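Kedine Wrist Guard Kit (pair, left and right)

Sold by Bitbridge – ships from our Skarnamholm shop

Hi, Aurel Stoica here. I look after the Kedine parts at Bitbridge, and I want to tell you why we make this kit before you put it in your cart, as it came out of a fault we had ourselves.

We were running a two-arm cell through a long batch in November, a simple fetch-and-press job, over and over. After 400 cycles the left hand started closing late. Then it stopped closing at all, with the thumb stuck halfway, and the controller kept telling us everything was fine. No alarm, no warning light, nothing! Meenakshi Awasthi finally pulled the wrist apart on a Saturday and found the finger cable had rubbed through its sleeve right where it turns past the joint. Two of the wires were touching whenever the palm faced down and the hand was held out flat, so of course it behaved perfectly every time we tested it pointing at the ceiling (which we did a lot, sorry Meenakshi).

We rebuilt the job in the simulator afterward to work out which poses bend the cable the hardest. The worst one was the flat reach, and the cabinet side wasn't much kinder.
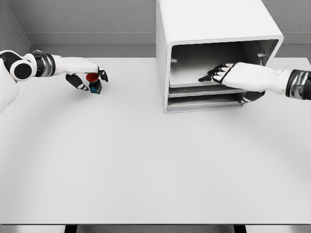

Simulator view: left hand over the red-topped device, right hand at the cabinet.

So the kit is our fix. You get a left guard, a right guard, a longer cable sleeve for each wrist and the little screws to hold it all in place. The guard keeps the cable off the edge of the joint, and the longer sleeve gives it room to turn without pulling tight. Attila Deák fitted the first set and it took him 60 minutes for both arms – he's quick, so give yourself an afternoon if you haven't opened a wrist before.

Please read this part even if you skip the rest. Cut the power and lock it out before you touch the hand. A shorted finger cable can make the fingers snap shut with no command at all, and they're strong enough to hurt you. The stop button on the pendant is NOT enough, it leaves the wrist live. Wait 3 minutes after the power is off, then start.

Already seeing late closing or a thumb that hangs? Stop using the arm and replace the cable first. The guard won't heal a worn one, I'm afraid.

Fits: Kedine hands, left and right
Doesn't fit: Abdella hands (the cable runs on the other side)
Warranty: 2 years
Questions about fitting: ask for Attila or me at the parts desk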